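Podon two-hand grasp evaluation kit – equipment and method
29 Oct 2022
By Siiri Valtonen

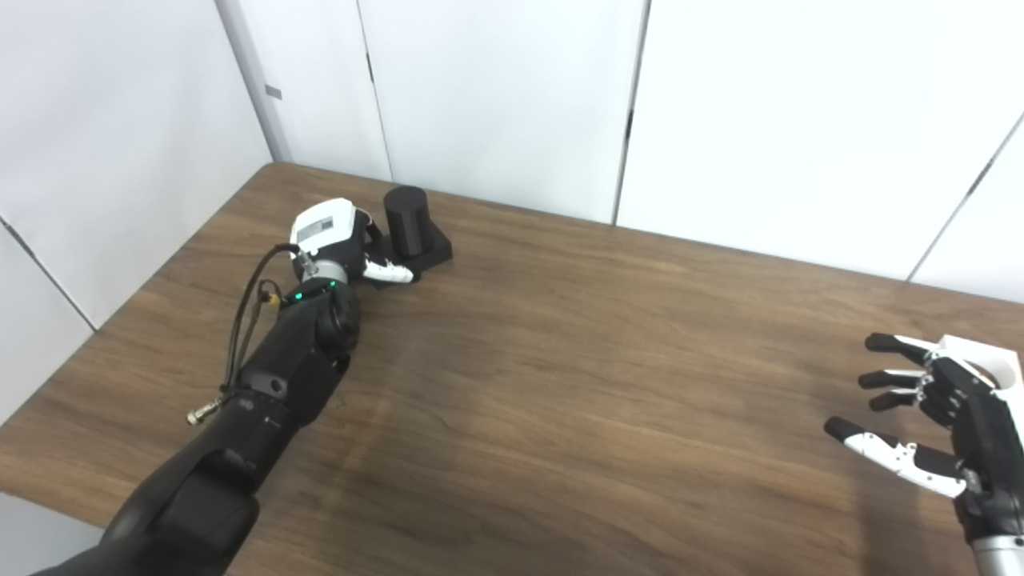

Vilho Halonen asked whether a kit built around a single upright object can say anything useful about bimanual control, given that most published comparisons use cluttered bins. His view is that the clutter does the discriminating and that a lone cylinder is too easy. The reply is in the results section below, but in short: with one object there is nowhere for a poor approach to hide, and failures can be assigned to a cause.

Podon is the evaluation kit we supply with the Huttunen scoring software. It is meant for labs that already own a pair of arms with multi-fingered hands and want a repeatable measure of how a learned policy divides work between them. Arms and hands are not included.

Method

Each trial starts with the object placed on a bare table at one of 16 marked poses, all within reach of at least one hand. The poses are specified in the table coordinate system and are set with a removable template, which is lifted away before the trial begins. The policy receives head camera images and joint positions only. It has to choose a hand, approach, close the fingers on the upright part, lift, pass the object to the other hand and set it down on its base.

The scoring software divides each trial into five phases: selection, approach, closure, transfer and placement. A trial is scored on the last phase completed, and the time in each phase is logged separately. We do not report a combined score. Earlier drafts of the protocol had one, and it favoured slow policies that never reached the transfer phase.

The idle hand is scored as well. A policy that moves the second hand into the path of the first loses the approach phase even if there is no contact. Clearance is calculated from joint positions and a simplified hand model, so it depends on a good kinematic calibration. Redo the calibration after any change to wrist hardware or cable routing – a re-routed cable can limit wrist travel without raising a fault.

Results

The reference set comprises 2,000 demonstrations collected by teleoperation, with both hands recorded throughout. We trained two versions of the same policy on it. The first used the full recordings. The second used recordings in which the idle hand was held at a fixed pose in software, a common way of simplifying the data.

Over 238 evaluation trials per version, the two behaved alike through selection and approach. They separated at closure. The fixed-pose version tended to close before the fingers had reached the cylinder's centreline, which tipped the object toward the open side of the hand. At transfer the gap widened further, as expected, because that version had seen no natural lead-in from the receiving hand.

The closure result was not expected. Our working explanation is that operators slow the grasping hand while bringing the other one into position, and that the policy uses the second hand's motion as a timing signal. Hovarance repeated the comparison in July on their own arms and saw the same ordering, with a smaller difference at closure. Their operators were more experienced and paused less.

On the question of clutter, 11 of the 16 poses separated the two versions clearly. The remaining five lie close to the right-hand side of the work area and can be solved by almost any policy we have tried. They are kept in the set as a check that the hardware is behaving.

Limits

The kit says nothing about deformable or transparent objects. The base makes placement forgiving in one direction and strict in the other, and results should not be generalized to free-standing cylinders. Lighting is the user's responsibility. We recommend diffuse overhead light and plain surroundings, and a note of any change between sessions.

Supplied

Test object, pose template, calibration target, printed protocol and a one-seat licence for the scoring software. The reference demonstrations are provided on request in the Harkik log format. A converter for other formats is available, though it drops the per-phase timing fields.

Replacement templates can be ordered separately. Quote the revision code from the protocol cover, as templates from earlier revisions use a different origin.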